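Repair table at the Holter Street library moves to a bigger room

I've been going to the Wednesday fix-it evenings at the Holter Street library since spring, so I'm probably not the most neutral person to write this up, but the news is good and I said I'd get it on the site by tonight. Starting in October the whole thing moves upstairs, into the long workroom over the reading area, and it goes from one evening a month to two!

If you've never been, it's pretty simple. You bring something small that's stopped working or come apart, you sit down at a table with somebody who knows a bit more than you do, and you have a go at it together. Lamps, zippers, toasters, chair rungs, picture frames, the occasional music box. Last time I brought a desk lamp with a switch that had gone mushy (my own fault, I'd been poking at it with a butter knife) and went home with it working and a lecture about butter knives.

Wakana Ebihara started the evenings and still runs the sign-up sheet. She told me the old room downstairs just got too tight. "We had people holding their toasters on their laps while they waited," she said. Since the first evening the group has logged 154 repairs, and she keeps them all in a green binder at the front desk, which you're welcome to flip through. I did, and lost half an hour to it. There's a whole page on one accordion.

The upstairs room was used for storage for years, and a lot of the work over the summer went into clearing it out. Haruna Hirose took charge of the furniture, meaning she drove to a closing school in the next county and came back with a van full of tables at a price she won't tell anyone. The rest of the budget was $400, and most of that went on power strips, clamps, and two decent soldering irons. The shelving came from Aerts, the hardware place on the corner, who were getting rid of it anyway and even sent the brackets along in a coffee can.

I went up on 2024-09-18 for the trial evening, and the biggest difference for me was elbow room. You can put your thing down, put the screws down next to it, and still have space for the person helping you. It's also a lot easier to talk up there! Downstairs we were always half whispering on account of the homework kids. I got to chatting with a man who was regluing a cutting board and ended up staying until they started stacking chairs.

One complaint, and I did pass it on: the stairs are steep. There is an elevator, but you have to ask at the desk for it, and on the trial evening there was no sign saying so. Haruna says one is being made. If you're bringing a sewing machine, ask for the elevator. Please don't be a hero.
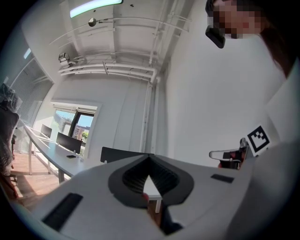 Do you have to sign up ahead of time?

Only if your item plugs into the wall. For everything else you can walk in any time after doors open at 6:30, and you'll be seen in the order you arrive. Plug-in things get a half-hour slot each, and those do fill up, so call the desk or stop by and put your name in the book.

Parts are still on you, though there's a box of fuses, springs, and odd knobs that's free to dig through. Glue, thread, and solder are covered by the jar by the door (put in what you like). They can't take microwaves or anything that runs on gas, and they'd prefer you wipe the crumbs out of your toaster before you come. That last one is underlined on the flyer.

They're also looking for someone who knows clocks. Wakana has four waiting in a cupboard and says she's scared to open any of them. If that's you, leave a note for her at the front desk.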